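October 17, 2018
Notebook, hand-held demos, book task

Started with the grippers on their cables and both streams coming into the Vistska recorder. The left one dropped out twice before I had anything worth keeping. Reseated the connector at the handle end and it held for the rest of the session. If it comes back, swap the cable before touching the software. We lost most of a day in June chasing that in the driver and it was the plug.

Task today is moving a paperback with two hands. Left jaws take one side, right finger steadies the other, lift together, set down. The policy on the Trerkum arms still can't get the first part of this right. It closes on the cover and leaves the pages, or it pushes the book away before the jaws are low enough. The demos we gave it in June were done by remote control from the desk, and when I played those back I could see why. With the remote handles I can't feel the book start to slide, so I stop and correct, stop and correct, and the arms have learned the stopping.

So the plan is to redo the set by hand. Target is 1000 good episodes of the book task before we train again. The total we talked about for all the table tasks is 3000, and I don't think we should move on to the others until this one works.

Got 47 kept episodes today. Rejects were mostly me starting before the tone. A few were bad tracking when I leaned over and put my forearm between the gripper and the tracker. Keep elbows out. Standing half a step back from the table helps, but then the far reach is awkward and my wrists end up in positions the Trerkum arms can't copy.

On that: ran the wrist check on the kept ones after lunch. 8 of them go outside the arm's range, all on the right side and all near the end of the lift, where I roll my hand to level the book. I left them in the folder with a flag. Need to decide if we retarget them or throw them out. I would throw them out.

Speed is the other thing. By the end I was moving a good deal faster than at the beginning, without meaning to. The Vasport controller will slow the playback down, but the contact part doesn't scale the way the free motion does. Slowed down, the squeeze comes on too gently and the book slips. I'd sooner have the person go slower at the moment of contact and normally everywhere else.

Changed how I start an episode. I had been beginning each time with the grippers in nearly the same place, and the policy will get lazy about that. Now I begin wherever my hands happen to be after the last reset, and I turn the book a little between takes.

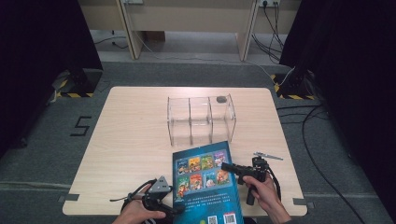 Tae-yang Ban thinks the random starts are fine but that I'm changing too much at once. The suggestion was to keep the hand starts random and leave the book at one angle for the first few hundred, train on that, and see if the grasp comes up at all before adding more variety. Otherwise, if it fails, we won't know which part it failed on. Tae-yang also asked for a short pause with the jaws open just before contact, in every episode, so the segments can be cut automatically.

I agree with the fixed angle. I'm less sure about the pause. A pause is what spoiled the June set. We settled on trying it in one batch tomorrow and none in the next, same operator for both, and comparing the playback on the arms.

Other notes:

Trigger on the right gripper is stiffer than the left. The width readings show it, the right lags when both close together. Recalibrate both before the next batch and write the zero values on the sheet.

Moon is the name of the new task folder on the server. Don't write into the old one. The file naming is the same in both and I nearly overwrote two episodes.

The clock offset between the left and right streams drifts over a long session. It was small at the start and easy to see by the end. Restart the recorder after each batch until that's fixed.

Hands get tired well before the recorder does. Swap operators at every break.

Tomorrow: calibrate, fixed-angle batch with the pause, fixed-angle batch without, wrist check on both before anyone goes home.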